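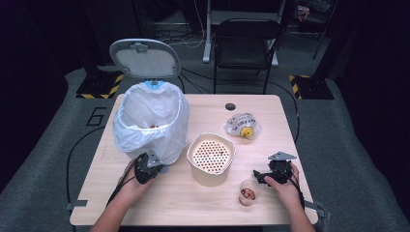 Part 4. Getting your old movie ratings into Cosent

Okay, so you've installed Cosent, you've made a library, and you're staring at a blank shelf. This is the part I was dreading when I started (I had 3,442 movies in a spreadsheet going back to college, with ratings in three different systems, one of which was smiley faces). It took me a weekend. Yours should go faster, especially if you were a more organized teenager than I was.

Before you start

Make a copy of your list and work only from the copy. Please do this! Cosent doesn't touch the original file, but you will, at midnight, with a sort that only grabs one column.

You'll need a title column and a year column. Everything else is optional. Director is nice to have if you watch a lot of remakes.

1. Open your copy and name the first row Title, Year, Rating, Watched, Notes. Spelling counts, capital letters don't.

2. Save it as a CSV file. If your program asks about encoding, pick UTF-8, or every accented title comes through looking like a cat walked on the keyboard.

3. In Cosent, go to Library, then Bring In, then From File. Pick your CSV and wait for the preview to show up.

4. Look at the first 14 rows in the preview. That's all it shows, and it's enough to tell if your columns slid over by one. Mine had, and for a minute there I'd given every Western a rating of 1958.

5. Choose your rating scale. I use 0 to 100, but stars are fine, and you can switch later without losing anything.

Note: if you mix scales in one file, Cosent goes with whichever it sees first. Split the file up by scale and bring the pieces in one at a time.

6. Click Match. Now go make a sandwich.

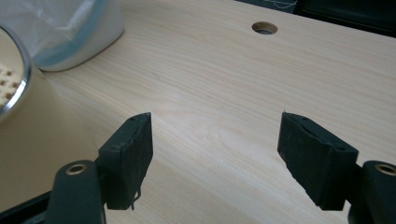 FIXING BAD MATCHES

When matching is done you'll get a yellow list of titles Cosent wasn't sure about. I had 57 of them, and most were either remakes or TV movies with a title somebody else had already used.

7. Click a yellow title and you'll see the candidates side by side. Check the running time first and the year second. Years are slippery, what with festival dates and release dates being a year apart half the time.

8. If none of the candidates are right, click Make My Own and type it in. I did this for Brukitberg, a ski-lodge mystery I taped off late-night TV and have never met another fan of. (The killer is obvious by the second fondue. I've seen it six times.)

9. For anything with more than one cut, use the Version box. My director's cut of Hagedorn runs 70 minutes longer than the one that played in theaters, and I feel very differently about the two of them! The long one has the whole courtroom section and the short one just sort of stops. If you leave Version blank, the two get merged and the newer rating wins.

Caution: merging can't be undone once you close the program. Until then, Edit and then Unmerge will save you. I lost my original notes on two samurai pictures this way and I'm still a little sore.

10. When the yellow list is empty, click Finish. Your shelf should fill up with posters in a few minutes. Gray posters mean there's no artwork on file, and you can drag in your own.
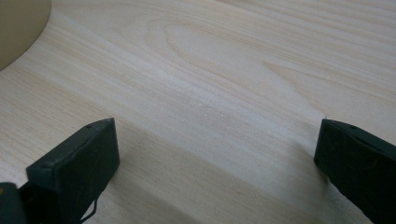
Pale wood grain, close up

Rewatches

Cosent treats every viewing as its own entry, so if your list has the same movie on four lines, leave all four alone. You'll get a little graph of how your opinion moved over the years. I went from 90 down to 40 on one particular road comedy and I stand by both numbers.

11. To pick which rating shows on the shelf, open Settings, then Shelf, then choose Latest, Highest or Average. I'm a Latest person. Edeltraud Nolte, who checked these steps for me on her own collection, swears by Average and we've agreed to leave it there.

12. Once you're happy, go to Library and then Save a Backup. Put it somewhere other than the computer you're working on.

If you're sharing a library with a group, like we do for the Follcombe movie nights, stop here and read Part 5 before inviting anybody. Guests can change ratings by default, and you'll want that switched off first.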